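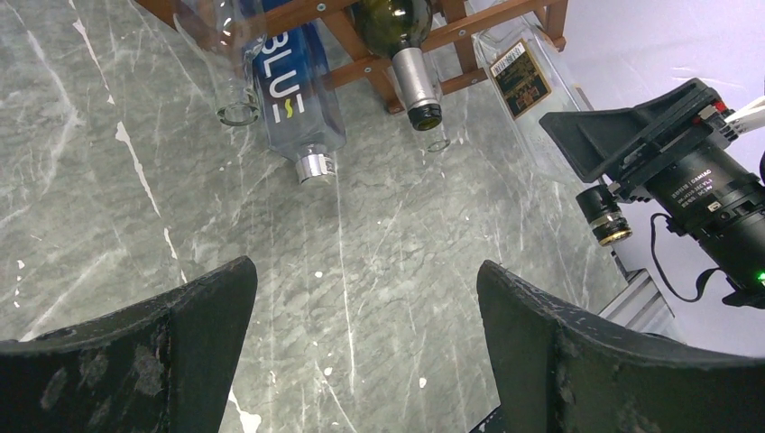 Manee Paisan wants me to like the wine rack. It's a lattice of reddish-brown wooden slats, screwed at the joints, and she has sold 255 of them under the name Vieira.

"It folds, it holds anything, it looks good on a counter," she says.

I ask whether "anything" is a selling point or an excuse. Water bottles end up in these things. So do empties.

"People don't own that much wine," she says. "I stopped pretending they did."

Fair enough, though I'm not sure a water bottle needs a rack at all.

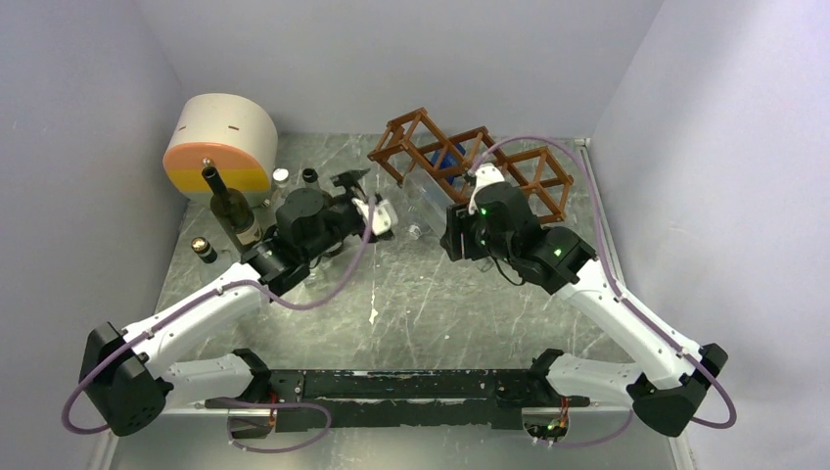

My bigger doubt is the open diamond cells. A wine bottle has shoulders and some weight to it. A light plastic one doesn't, and I'd expect it to slide. Paisan says tilt is part of the look.

"Ilídio hated that answer too," she admits. Ilídio Carvalho drew the first version in June and wanted a solid back.

Did he get one?

"No. It cost more, and you couldn't fold it."

She offers me one to take home. I tell her I keep my bottles in a cupboard, standing up.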